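Trillcombe Two-Finger Gripper: Demo Day at Lernosbridge
Live arm and simulator sessions, open to anyone who wants to drive

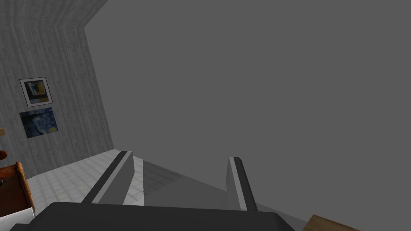 What the demo is

The Trillcombe is a parallel gripper with two flat finger plates and black pads, and we love showing it off. Every visit has two halves. You start in the simulator, looking out over the palm into a furnished room with a tiled floor and a couple of pictures on the wall (yes, one is The Starry Night). Then you move to the bench and do the same job with the real thing.

The simulator view tips and turns with the wrist, so the whole room leans when the hand does. It feels strange for a minute or two and then it's great fun - most people ask for a second turn before we've offered one!

How a session runs

Groups are 6 people at most, with two stations going side by side. Darcy Gill runs the simulator and Idun Strand runs the bench. You'll open and close the fingers, roll the wrist, line up on a table edge and try a few pickups. The hand controller is the same at both stations, so whatever you learn in the first half carries straight over.

Bring your own parts if you like. At the August session the MacKinnon people came with a bag of molded caps and we spent most of the afternoon on those. Small, light and dry is best. Please leave anything oily or sharp at home.

What's on the bench

Trillcombe gripper with standard finger plates
Spare pads, plus a worn set you can handle
Hand controller and stop button
Laptop with the simulator and the room file
Cable kit for the Trokbridge arm mount

The bench gripper has 2,700 cycles on its current pads and we're leaving them on to see how far they go. Idun keeps the log and will happily talk you through it.

Booking

Sessions last two hours, with a break for coffee in between. Visitors under 16 are welcome with an adult. Closed shoes, please, and tie back long hair for the bench half.

The next open day at Lernosbridge is 11/1/19. Doors open at 5, and the simulator will already be running when you get here. To save a place, call the front desk and ask for Darcy.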